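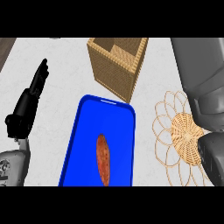

Keeping a marble worktop decent

Quick page this, typed up between jobs. Been meaning to do it since December. Ours is the pale sort with grey veining and it shows everything, so most of these were learned the hard way.

Daily wipe

Warm water, one drop of washing up liquid, soft cloth. Then a second cloth with plain water. Then dry it. Drying is the bit people skip and it's the bit that stops the cloudy look.

No vinegar. No lemon. No bathroom spray, no limescale remover, not even a weak one. Acid eats the shine and leaves a dull patch that no amount of wiping will shift.

Spills

Wine, juice, tomato, fizzy drinks - blot, don't rub. Rubbing just makes a bigger spill. Tea and coffee you get a bit longer but not overnight.

Oil stains

Dark patch that won't wipe off is usualy oil. Bicarb and water, mixed to a thick paste, spread on a bit wider than the stain. Cling film over the top, tape the edges, leave it a day. Peel off, let the paste dry out, lift it with a plastic scraper. Did ours 3 times by the cooker before it went. Still a shadow if the light is low.

Rings and dull spots

If you can feel it with a fingernail it's etched, not stained, and paste won't help. Small ones: marble polishing powder on a damp cloth, little circles, rinse. Masier do a tub that lasts ages. Tried the Golent cream as well, smells nicer, more of a faff to get off. Big ones, get someone in. We were quoted 419 for the whole run and said no thank you.

Sealing

Test first. Few drops of water, leave 10 minutes. Still beading, fine. Gone dark underneath, needs doing. 2 thin coats beat one thick one, and buff off whatever hasn't soaked in or it goes tacky. I leave ours 90 minutes between coats whatever the tin says.

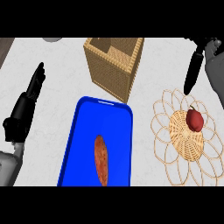

White marble with a faint grey vein. Blue tray and wicker bin on top.

Trays and bits underneath

Anything that lives on the worktop wants felt pads or a mat. Baskets too - lift, don't drag, the grit underneath is what does the scratching. Cheap cork mats from Scanlon have done us fine. Check the pads now and then becuase crumbs get stuck in them.

Hot pans always on a trivet. Chopping always on a board.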